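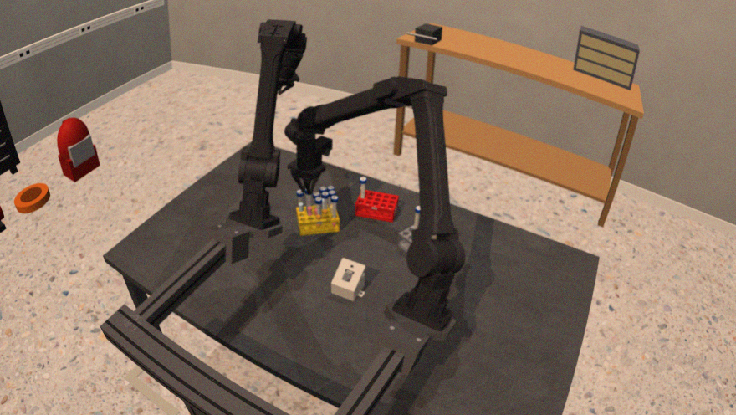

Abb. 1: Labortisch mit zwei schwarzen Roboterarmen und drei Röhrchengestellen (Computersimulation).

4 Daten und Vorgehen

4.1 Woher die Inserate kommen

Ich wollte wissen, was Vermieter und Makler meinen, wenn sie in ein Inserat eine Wohnfläche schreiben. Das klingt nach einer Frage, die man mit einem Zollstock erledigt, und genau so bin ich am Anfang auch herangegangen (im Rückblick ziemlich blauäugig). Wer schon einmal eine Dachwohnung gesucht hat, kennt das Problem: Auf dem Papier steht eine stattliche Zahl, und bei der Besichtigung zieht man in der Hälfte der Zimmer den Kopf ein.

Meine Grundlage sind Mietinserate aus Zimow, die über das Portal Estadent veröffentlicht wurden. Ich habe sie über 52 Wochen gesammelt, immer am selben Wochentag und immer mit derselben Suchabfrage. Der letzte Abruf stammt vom 14. Februar 2021. Nach dem Aussortieren von Doppelungen, Stellplätzen, Gewerbeflächen und einer erstaunlichen Menge an Gartenlauben blieben 1075 Inserate übrig. Mit diesem Bestand arbeite ich im ganzen Aufsatz, sofern ich nichts anderes dazuschreibe.

Was eine Doppelung ist, war übrigens schwerer zu entscheiden, als ich gedacht hatte. Manche Anbieter nehmen eine Wohnung für ein paar Tage heraus und stellen sie mit neuer Überschrift wieder ein, wohl damit sie in der Trefferliste nach oben rutscht. Andere ändern dabei gleich noch die Fläche. Das fand ich natürlich großartig! Eine Wohnung, die zwischen zwei Inseraten wächst, ohne dass jemand eine Wand versetzt hat, ist für meine Fragestellung ja ein Geschenk. Ich habe solche Fälle zusammengeführt, aber beide Angaben behalten und in einer eigenen Spalte vermerkt, welche zuerst da war.

4.2 Was im Inserat steht und was nicht

Ein Inserat bei Estadent hat ein Pflichtfeld für die Wohnfläche und daneben einen freien Beschreibungstext. Im Pflichtfeld steht eine Zahl, fertig. Im freien Text steht dann gern etwas anderes: »ca.«, »gefühlt größer«, »inkl. Loggia«, »Grundfläche Dachstudio auf Anfrage«. Ich habe deshalb beide Stellen getrennt erfasst. Bei Widersprüchen gilt für die Auswertung das Pflichtfeld, denn danach filtern die Suchenden, und danach rechnet das Portal auch den Quadratmeterpreis aus, der groß neben dem Titelbild steht.

Den Grundriss habe ich mitgenommen, wo einer vorhanden war. Das ist leider seltener der Fall, als man es sich wünscht, und die Qualität geht weit auseinander. Es gibt saubere Pläne mit Maßketten, es gibt bunte Möblierungspläne, auf denen das Doppelbett verdächtig klein aussieht, und es gibt abfotografierte Skizzen, bei denen die Heftklammer mit im Bild ist. Für den Abgleich taugen nur Pläne mit mindestens einem lesbaren Maß pro Raum. Alle anderen habe ich abgelegt und nicht weiter benutzt, auch wenn es mir um manche schöne Handzeichnung leidtat.

Gemessen habe ich die Pläne mit Kudo, einem kleinen Programm, in dem man Räume als Vielecke nachzieht und einen Maßstab hinterlegt. Die Bedienung ist zäh. Man gewöhnt sich daran, und nach den ersten Wochen ging mir ein normaler Grundriss recht flott von der Hand — Erker und schräg geschnittene Treppenhäuser ausgenommen, die haben mich bis zum Schluss Nerven gekostet.

4.3 Vier Arten, eine Fläche anzugeben

Beim Lesen der freien Texte fiel mir bald auf, dass die Anbieter sehr verschiedene Dinge unter derselben Überschrift verkaufen. Ich unterscheide vier Arten, und ich gebe gern zu, dass die Grenzen dazwischen manchmal wackeln.

Die erste nenne ich die gerechnete Fläche. Dachschrägen sind nach Höhe abgestuft, Balkone nur anteilig dabei, Kellerräume fehlen. So kennt man es aus der Wohnflächenverordnung, und wenn ein Anbieter sich im Text ausdrücklich darauf beruft, habe ich ihm das zunächst geglaubt.

Die zweite ist die Bodenfläche. Alles, worauf man stehen kann, zählt voll, auch wenn man dort streng genommen nur liegen kann. Bei Dachwohnungen macht das einen gewaltigen Unterschied, bei einer geraden Etagenwohnung ohne Balkon fast keinen. Hierher gehören auch die Inserate, in denen ganz offen »Grundfläche« steht, die Zahl aber trotzdem ins Feld für die Wohnfläche gewandert ist.

Die dritte Art ist die geerbte Fläche. Die Zahl steht im alten Mietvertrag, im alten Mietvertrag steht sie aus dem noch älteren, und irgendwann hat sie vielleicht einmal jemand gemessen. Man erkennt diese Fälle an Formulierungen wie »laut Unterlagen« oder »lt. Vertrag«. Ich mag sie am liebsten, denn sie haben etwas Archäologisches: In manchen Häusern tragen alle Wohnungen eines Strangs exakt dieselbe Fläche, obwohl im Erdgeschoss die Hausdurchfahrt ein ganzes Zimmer verschluckt.

Bleibt die gerundete Fläche. Sie endet auf null oder fünf, und zwar so oft, dass es mit gewöhnlichem Bauen kaum zu erklären ist. Auch hier muss ich vorsichtig sein, denn eine Wohnung kann ja tatsächlich eine glatte Zahl an Quadratmetern haben. Ich zähle ein Inserat nur dann zu dieser Art, wenn entweder der Grundriss etwas anderes sagt oder im Text ein »ca.« steht.

Mehrfachzuordnungen sind erlaubt. Eine Fläche kann geerbt und gerundet sein, und nach meinem Eindruck ist sie das sogar ausgesprochen gern.

4.4 Das Viertel Narside als Sonderfall

Beim ersten Durchsehen der Karte stach ein Viertel heraus: Narside, die alte Arbeitersiedlung am östlichen Rand von Zimow. Die Häuser dort wurden nach wenigen Typenplänen gebaut, und viele dieser Pläne liegen im Stadtarchiv und dürfen eingesehen werden. Für mich war das ein Glücksfall, ich konnte die Inserate mit Zeichnungen vergleichen, auf die kein Anbieter Einfluss hatte. Im Mai saß ich deshalb etliche Nachmittage im Lesesaal und habe Maße abgeschrieben (mit Bleistift, Kugelschreiber ist dort verboten).

Ganz so glatt lief es dann doch nicht. In Narside ist über die Jahrzehnte viel umgebaut worden: Speisekammern wurden zu Duschbädern, Kohlenverschläge zu Abstellräumen, und gelegentlich hat man zwei kleine Wohnungen zu einer zusammengelegt. Der Typenplan verrät davon nichts. Ich habe deswegen nur Wohnungen verglichen, bei denen die Zimmerzahl im Inserat zum Plan passt und der Text keinen Durchbruch oder Ausbau erwähnt. Dass mir dabei stille Umbauten durchrutschen, muss ich hinnehmen.

Eine Eigenheit der Siedlung will ich hier schon erwähnen, sie wird im Ergebnisteil noch einmal wichtig. Die Küchen in Narside haben eine Nische für den Herd, tief genug, dass man sie beim Messen mitnehmen oder weglassen kann. Je nach Entscheidung verschiebt sich die Gesamtfläche um etwa 2 Prozent. Das ist wenig, und trotzdem sieht man es in den Daten deutlich: Hausverwaltungen haben offenbar ihre festen Gewohnheiten und nehmen die Nische entweder immer mit oder nie.

4.5 Kodierung und Zweifelsfälle

Die Zuordnung zu den vier Arten habe ich allein vorgenommen. Das ist eine Schwäche, und ich will sie nicht kleinreden. Um wenigstens meine eigene Beständigkeit zu prüfen, habe ich einen Teil der Inserate nach längerer Pause noch einmal kodiert, in anderer Reihenfolge und ohne Blick auf den ersten Durchgang. Die Abweichungen häuften sich da, wo ich es befürchtet hatte, nämlich zwischen geerbter und gerundeter Fläche. Bei der Bodenfläche war ich mir dagegen fast immer mit mir selbst einig.

Wo der Text nichts hergab und auch kein brauchbarer Plan vorlag, steht in der Tabelle »unklar«. Ich habe lange überlegt, ob ich diese Fälle über das Baualter oder den Anbietertyp irgendwie zuschlagen soll, und mich am Ende dagegen entschieden. Ein Inserat ohne Hinweis bleibt ein Inserat ohne Hinweis. Die Gruppe ist dadurch größer, als mir lieb ist, aber sie ist wenigstens ehrlich benannt.

Etwas Kopfzerbrechen haben mir die Balkone gemacht. In vielen Texten wird der Balkon gelobt, ausgerichtet nach Süden und mit Blick ins Grüne, und kein Wort dazu, ob er in der Fläche steckt. Wenn ein Grundriss da war, habe ich beide Varianten gerechnet, einmal mit Anteil und einmal ohne, und geschaut, welche der Angabe näher kommt. Lagen beide gleich weit daneben — auch das gab es —, blieb die Frage offen und der Balkon bekam in der Tabelle ein Fragezeichen.

Preise habe ich als Nettokaltmiete erfasst. Möblierte Wohnungen sind im Bestand enthalten, tragen aber eine Markierung und fallen aus allen Rechnungen zum Quadratmeterpreis heraus, ebenso Zimmer in Wohngemeinschaften, bei denen die Fläche mal das Zimmer und mal die ganze Wohnung meint. Einbauküchen habe ich notiert und vorerst nicht verwendet. Die Liste mit den Kodierregeln, einschließlich der drei Fassungen, die ich unterwegs verworfen habe, steht im Anhang B.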